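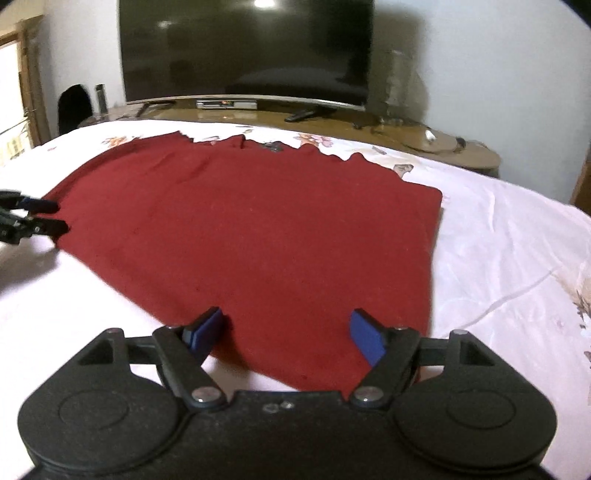

Kirsten MacPherson acha que dobrar roupa em cima da cama é meio caminho andado para dormir no sofá. Deixou isso escrito no meu último texto, o da lavanderia, e acrescentou que na casa dela a roupa sai do varal já dobrada, peça por peça, e vai direto para a gaveta. Respondi que ia tentar. Tentei por duas semanas em maio e voltei para a cama.

O problema do varal é a altura. O meu fica na área de serviço, preso no teto, e quem dobra ali dobra no ar, segurando a peça com o queixo. Para pano de prato funciona. Para camiseta, sai torto. Para lençol de elástico não tem conversa. Uma superfície larga, na altura da coxa, coberta com um lençol limpo, ainda é o melhor lugar que encontrei, e o quarto tem a vantagem de ficar a quatro passos do armário.

Mudei algumas coisas no jeito de fazer e vou anotar aqui, porque me perguntaram.

Primeiro, separo antes de dobrar. Eu costumava despejar tudo de uma vez e ir pegando o que estivesse por cima, e acabava com uma pilha misturada que depois precisava ser desfeita. Agora tiro as roupas escuras e vermelhas, depois as claras, depois as miudezas. As meias ficam por último, num canto, e quem não tiver par volta para o saco. Tenho um saco só de meias sem par. Não recomendo, mas também não jogo fora.

Segundo, uma peça de cada vez. Estico com as duas mãos, aliso do meio para fora e só então começo a dobra. As peças de malha são as que mais enganam: a gente estende, parece que está plana, e sobra uma onda na beirada que vira vinco dentro da gaveta. Passo a mão mais uma vez na borda de cima e puxo os cantos de leve. Demora pouco. Antes eu pulava essa parte e passava a ferro na manhã seguinte, com pressa, antes do café.

Terceiro, a televisão fica desligada. Isso foi o mais difícil. Dobrar roupa vendo série era o meu arranjo de anos, e o resultado era uma pilha de seis camisetas em quarenta minutos. Gaétan Carrier me escreveu dizendo que faz tudo ouvindo rádio. Experimentei e serve, contanto que não seja futebol.

Sobre a dobra em si, uso a mais comum. Camiseta virada para baixo, um lado até o meio, a manga de volta, o outro lado igual, e depois em três no comprimento. Tentei aquela em que a peça fica em pé sozinha, feito um pacotinho. Na gaveta da cômoda deu certo. Na prateleira do armário, não, porque a prateleira é funda e as do fundo tombam quando tiro as da frente. Fiquei com a dobra em pé nas gavetas e a pilha deitada nas prateleiras.

Comprei também um jogo de divisórias de tecido da Wokholm, 60 reais, para as duas gavetas de cima. São simples, com fundo meio mole, e resolveram a questão da roupa íntima e dos lenços. Para as camisetas ficaram estreitas. Se fosse comprar de novo, levaria um tamanho maior, e mediria a gaveta por dentro, coisa que não fiz. A gaveta tem a frente mais larga do que a caixa e isso me custou uma troca na loja.

Já a tábua de dobrar da Hevent eu devolvi. É uma placa com abas, a gente põe a camiseta em cima, vira uma aba, vira a outra, e sai tudo do mesmo tamanho. Funciona bem com camiseta adulta. Com roupa de criança não pega, com blusa de frio a aba não segura o peso, e a placa precisa morar em algum lugar. No meu armário não havia esse lugar.

Uma coisa que ficou sem solução foram as roupas de meia estação. Um vestido que usei por duas horas, um casaco leve, a calça que ainda aguenta mais um dia. Não estão sujas e também não quero de volta junto com as limpas. Josée Poirier pendura as dela num gancho atrás da porta. Coloquei um gancho igual e em uma semana ele tinha tanta coisa que a porta não abria inteira. Tirei tudo, deixei o gancho e a regra é uma peça só. Estou cumprindo quase sempre.

Os lençóis merecem um parágrafo. O de cima e as fronhas eu dobro normalmente e guardo dentro de uma das fronhas do jogo, assim não preciso procurar nada na hora de trocar a cama. O de elástico eu encaixo canto dentro de canto, deito na cama, dobro as beiradas para dentro até formar um retângulo e aceito o que vier. Os floridos, que são mais finos, dobram melhor do que os de malha. Os de malha escorregam e ficam gordos no meio.

Quanto ao horário, passei a fazer isso no fim da tarde, com a janela aberta, antes do jantar. De noite eu empurrava a pilha para a cadeira e ela ficava lá - e a cadeira, como todo mundo sabe, é onde a roupa limpa vai para virar roupa amassada. No fim da tarde ainda dá tempo de guardar. A pilha vai para o armário logo que fica pronta, mesmo que falte metade do monte. Essa foi a mudança que mais pesou: guardar em levas, sem esperar o final.

Na última arrumação maior, separei também o que não uso. Saíram duas sacolas. Uma foi para o bazar da rua de baixo, a outra virou pano de chão e forro para a caixa da gata. Tinha uma blusa vermelha de lã que eu não vestia desde a mudança e que fui guardando por teimosia, toda vez dobrada com cuidado, toda vez para a mesma prateleira. Foi na primeira sacola.

Akash Tripathi perguntou nos comentários se vale a pena passar as camisetas antes de guardar. Eu não passo. Sacudo bem quando tiro da máquina, penduro pela barra e dobro no mesmo dia em que seca. Camisa de botão eu passo na hora de usar.

Falta resolver as toalhas de banho, que não cabem deitadas nem enroladas na prateleira do corredor. Vou medir a prateleira primeiro, desta vez por dentro.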